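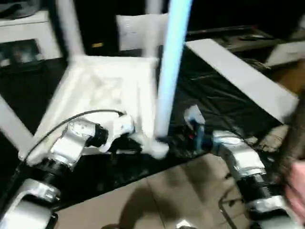 Bendik Kvam
10/17/21

I've sold tights and stockings for 21 years, first on the Gunn market and now from the shop in Clivholm. The same questions come up every week, so I'm putting the answers in one thread.

Denier first. It's a measure of how heavy the yarn is. Low numbers are sheer, high numbers are thick. It tells you very little about how warm the tights are. A 60 with some wool in it will beat an 80 without.

Sizing. Go by the chart on the back of the packet, and use your height and hips. Dress size is no help. If you land on the line between two sizes, take the larger one. Tights that are too short get pulled hard at the toe and that's where they go.

Hold-ups that slide down are usually a thigh problem or a lotion problem. Measure the top of your thigh with a tape. Then skip body cream on the days you wear them – the silicone bands won't grip over it.

If you've washed them with fabric softener, the bands will have a film on them. Wipe with a damp cloth and a drop of washing-up liquid, rinse, dry flat. That brings most of them back.

Washing. Cool water, by hand, or in a net bag with nothing that has hooks on it. Close your bras before they go in the machine. Never put any of it on a radiator.

Ladders. Clear nail varnish stops one spreading. It doesn't mend it. Put it on at both ends, let it dry before you move, and expect to throw the pair away at the end of the day.

Several people have asked about Meltar. I stocked their 15 denier for two seasons and stopped. Nice colour range, but the waistband rolled over on almost everyone who told me what they thought. Their knee-highs are fine and I still sell those.

The Jekel opaques are back. 300 pairs came in during September and the black in medium is already low. Navy and dark green are in all sizes. I've asked for more black but have no date yet.

Price on the Jekels has gone up a little. The supplier put theirs up and I've passed on part of it. Packs of 2 still work out cheaper per pair.

Returns – unopened packets only, with the receipt. I can't take back anything that has been tried on, even for a minute. If you aren't sure of the size, ask before you open it and I'll get the tape out.

Someone asked if I do suspender belts. Yes, four styles, all with metal clips. Plastic ones snap. They're in the drawers behind the till, so you have to ask.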